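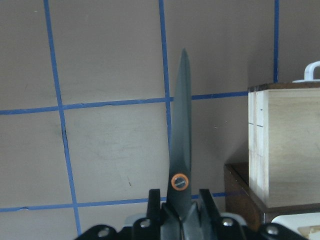
Filed under: Grant updates | August

Hello Bindu, a quick update on the craft room and where your 3,000 has got to! We've spent 886 so far, mostly on storage, and 190 of that went on trays (more than I'd hoped, but Menaka reckons they'll see us all out).

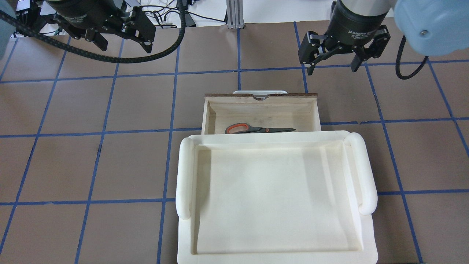
Sorting the small tools has been the slow bit. Everything used to live in one big tub and people gave up looking, so Seren and I have been trying out shallow drawers with a tray in front. The pale wooden one has a little notch in the back panel and it's long enough for the orange and black scissors to lie flat, blades closed, which I'm very pleased about. The cream tray has nice chunky handles down the short sides too – much kinder on stiff hands.

Still to do are the labels and the paper shelves. We have 36 people signed up for autumn, so I'd like both finished before they start. Receipts to follow.

Macarena Pastor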